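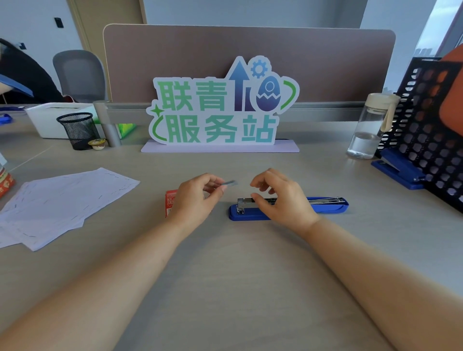 4.3 Office tasks with the Kong kit

The third product we tested was Kong, a head-worn recording kit sold by Lakico for collecting manipulation demonstrations. It comes with a headband, a camera unit, a battery pack that clips to a belt, and a license for the Fusgate labeling software. We bought the standard version at list price and had no contact with the vendor apart from two support requests, which are covered in Section 4.5.

The office set has four tasks: refilling a stapler, sorting loose sheets, capping a pen, and closing a box with a tuck flap. Three of the authors (Akinola, Sun and Wi) and two paid participants recorded all four at ordinary desks. Desks were not cleared first. We wanted the kind of background that a buyer would get by sending the kit out to an office, and the instructions in the Lakico handbook also say to leave desks as they are.

In total we recorded 611 episodes, of which 397 passed the import check in Fusgate on the first try. Most of the rejected episodes failed on length. The software drops any clip shorter than four seconds unless a setting is changed, and the setting is in the project file, not in the menu. Once we changed it, all but 22 of the remaining clips could be imported. Those 22 had gaps in the timestamps and were left out of the results.

Stapler refilling was the hardest of the four tasks for the automatic labels. Figure 6 is from this task, with the stapler open on the desk, the strip of staples between the thumb and fingers of the left hand, and the right hand over the stapler. The strip is thin and shiny, and the fingers hide a good part of it once it is pinched. Fusgate found both hands in nearly every clip we checked, but its "object in hand" label was often missing for the strip. When the label was missing, the software usually marked the left hand as empty and split the episode into two segments at that point. Joining them again by hand takes a few clicks per clip, which adds up.

A second problem was duplicate objects. Several desks had more than one stapler on them, as in Figure 6, where another blue one lies at the base of the black metal organizer. Fusgate gives each object a track number, and when two objects of the same type are in view it sometimes swaps the numbers after the hands pass between them. Choo went through the refill clips and corrected the swaps. We did not see this problem with the pen task, where only one pen was out.

Background text caused less trouble than we expected. Signs and printed packages near the work area did not change the task labels in any clip we reviewed. The optional text filter blurs printing on objects, and we left it off for the main results. With the filter on, it also blurred the marks on the paper sheets in the sorting task, and participants' clips from that task became hard to label even for a person.

Comfort was rated by each wearer after a full session. The headband was fine for short sessions, but two wearers said it slipped forward when they looked down at small parts. After it slipped, the hands sat higher in the view and the forearms took up more of it. Tightening the strap helped. Clorko, the kit described in Section 4.2, has a rear counterweight and did not slip for any of the same wearers.

For training, we used the corrected clips together with the 2826 kitchen episodes from Section 4.1 and followed the same schedule as before. Tak ran the baseline with uncorrected labels so that the cost of skipping the manual pass could be measured. Results for both versions are given by task in Table 3.

Figure 6. Stapler refilling, office set, recorded with Kong. The left hand holds the staple strip just above the desk.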